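4. Montar as gavetas e encostar o móvel

Chegámos à parte de que mais gosto, porque é quando o Lepik deixa de ser um monte de tábuas e começa a parecer um móvel! Se ainda não apertou a base (passo 3), volte lá primeiro, que eu espero.

4.1 Separe as duas frentes. A mais baixa vai em cima, a mais alta vai em baixo. Eu troquei-as na minha primeira montagem e só dei por isso com tudo aparafusado.

4.2 Enfie as corredices, digo, as corrediças, até ouvir o clique. A peça marcada com E fica do lado esquerdo de quem olha de frente.

4.3 Meta a gaveta de baixo, depois a de cima. Entram ligeiramente inclinadas e endireitam-se a meio do curso.

Nota: as frentes não levam puxador, abrem-se pela aresta. Se preferir puxadores, a Clilgate vende uns de colar (eu não furava a frente, mas a casa é sua).

Cuidado: não carregue mais de 70 N na gaveta de cima, e nunca abra as duas ao mesmo tempo antes de fixar o móvel à parede.

4.4 Encoste o móvel, deixando folga para o rodapé, e confirme o nível. Em chão de pedra ou cerâmica, cole os feltros do saquinho 2 antes de o arrastar.

4.5 Só agora arrume o tampo. Frascos e garrafinhas ficam melhor ao fundo, com a frente livre para pousar as chaves.
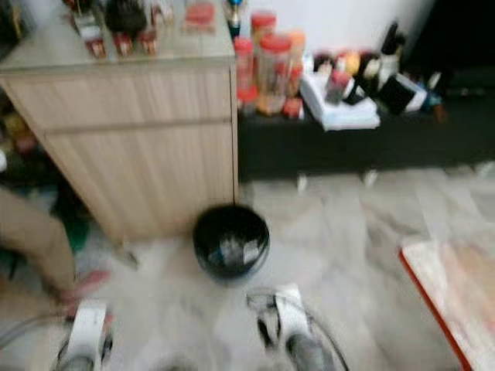

5. Limpeza e ajustes

5.1 Pano húmido e sabão neutro, seguindo o veio. Nada de lixívia!

5.2 Passado um mês, reaperte os parafusos das corrediças com a chave manual. Se uma gaveta raspar, rode o excêntrico um quarto de volta e experimente outra vez.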